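4. Small tables and what stays on them

4.1 The table beside the stove

In most of the Sarkovthorpe kitchens the counter was given over to cooking, and things that had no fixed place went to a smaller surface close by. We call this surface the side table. It might be a cart, a stool or a proper table pushed to the wall. The Brakine survey recorded 55 side tables and 3000 item entries, where one entry is one object noted on one visit. An object seen on two visits was therefore entered twice.

Side tables next to a stove held a different mix from those near a door. Door tables collected keys, mail and gloves. Stove tables collected packages, bottles, cups and lidded containers, most of them upright and most of them toward the back. People told us they left the front open so they could set down a hot pan or a plate, and several did so while we were talking to them. The back of the table was where things stayed. An item that reached the wall side in the first week was usually still there at the end of the visit period, often turned but not moved.

Figure 1(a) gives a case of the stove type. The table is black and stands at an angle to the right of a white gas stove. A small cardboard package and a slim bottle stand near the back, with a small round cup in front of the package. The cup holds something dark brown that could be soil or coffee grounds, and under the Wongsuwan codes it was entered as "filled, contents unknown."

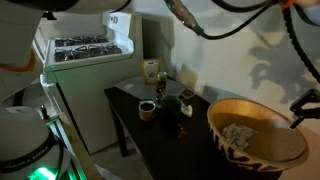

Valbona Delić objected to that code when the draft was circulated. Her view was that a cup of coffee grounds and a cup of soil belong to different kinds of housekeeping, one on its way to the trash or the compost and the other meant to stay, and that putting them under one heading hides the difference we should care about most. She would have had the coders go back and ask. We agree with her in part. Where a resident could be reached, the entry was corrected. Where this could not be done we kept the code, and these entries are left out of the counts for food waste.

4.2 Containers inside containers

The survey form had one line for each object and no line for what the object was sitting in. This caused trouble early. Bowls and trays on side tables are seldom used for food. They hold other things, and some of those things are themselves meant to hold or protect something - coasters, lids, trivets, saucers. Coders at first entered only the outer bowl. After the January revision they entered the bowl and then each thing in it, with a letter to show the level.

Cork pieces were the hardest to place. A cork disc can be a trivet, a coaster, a stopper or the lining of a tray, and its use often cannot be told from its shape. Residents were no more certain than we were. One said hers was for the teapot and then found, on lifting it, that it belonged under a plant. We settled on "cork disc" with no purpose given, and recorded what lay above and below it. In Figure 1(b) the disc lies flat in a round wooden bowl. A pale white curved rim shows along the disc's lower edge, and a small white plastic piece stands between the cork and the side of the bowl. The entry runs to three levels on the revised form and would have been one line on the old one.
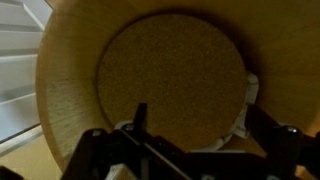

4.3 Mats, edges and the order of things

A mat changes how a table is used. On bare tables, objects spread until they met the wall or each other. On tables with a mat they tended to gather on it, even when the mat had been put down for some other purpose. Kitchen mats, place mats, folded towels and cutting mats all had this effect. We had expected cutting mats to be cleared after use and put away, but in eight kitchens a cutting mat stayed out for the whole visit period and served as the main place for packages and drinks.

The table in Figure 1(c) has a gray cutting mat with a fine grid over its front-left section. A stand-up pouch and a slim dark can are on the mat. A translucent green dish with a flared rim lies on the table surface in front of a dark green tumbler, and a small cream-colored cup sits to the right of the dish. The patterned bowl, in bold black and tan, is close to the wall. This agrees with the wider pattern for bowls: 55 percent of those entered were in the back third of the table. 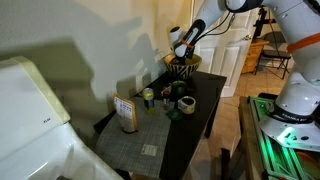 A reader of the first version asked whether the back third means anything on a table this small, where the whole top is within easy reach, and suggested that we measure from the place where a person stands instead of from the wall. It is a fair point. We tried it on the Piketti subset, which has floor plans, and the bowls still came out as the farthest class of object. For the other tables we have no standing positions and so have kept the wall as our reference.

4.4 Surfaces below the cork

The last group of entries concerns what lies directly under a cork disc. Wood was the most common surface, followed by tile and then by metal. Figure 1(d) is a wood case, with the disc flat on a smooth, light-brown surface that has only a faint grain. Coders were told to write down the surface next to the disc and to leave the rest of the line blank if they did not lift it.

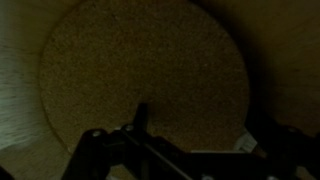

Section last changed: November 3, 2018

Lifting was left to the coder's judgment, and practice varied. Some lifted every disc and others lifted none, so the share of discs with something below them is too low in our tables by an amount we cannot state. The same holds for saucers and folded cloths. Entries made by coders who lifted are marked with an L in the appendix, and the comparison of stove tables with door tables in Section 5 uses only those.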